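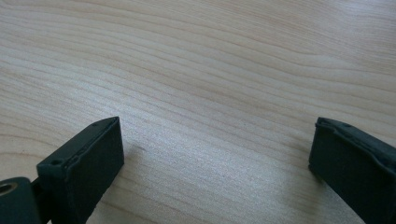
Pale wood tabletop, main reading room.

Hi Bronwyn,

Second update on the Maihi community reading room, and it's a fuller one than last time (sorry, December got away from me). The short version is that we're open, people are coming, and the heating is still a pain.

We started evening hours on Monday, 5 till 8, and 14 people signed up for the homework table before we'd even put the flyer out. Manaia Bolger is running that one and she's already asking for a second night. I'd love to say yes, but I want to see how the money looks first. Your grant covers her hours through the end of the term and I don't want to start something we'd have to stop.

The adult English group moved over from Lolach Hall. Sinan Kılıçarslan brought most of his regulars with him, plus a box of dictionaries and a very loud kettle! They've asked for more easy-reading stuff, the kind of thing you can get through in one sitting, so I shifted some of the book budget over to magazines and short readers. That's line 3 in the spreadsheet if you want to check me on it.

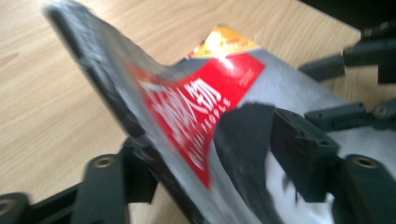

Glossy and silver-grey, with a bright red panel.

Now the heating. Kera sent a guy out, he replaced a valve, and the back room was freezing again by the weekend. Ashton Quinlan is getting a second quote from a different outfit and I'll forward it when it lands. It may come in over what we set aside for repairs, so could we talk about moving some of the signage money across? We've only spent a bit of it and the old sign does the job fine.

Other bits: the shelving on the Idness Street side is up, the Saturday story hour had 20 kids (way too many for that rug), and we're still waiting on the library system login. Kylie Tipoki has chased it twice.

Receipts are in the shared folder. Call me any morning before 10 if you want to go over the heating thing.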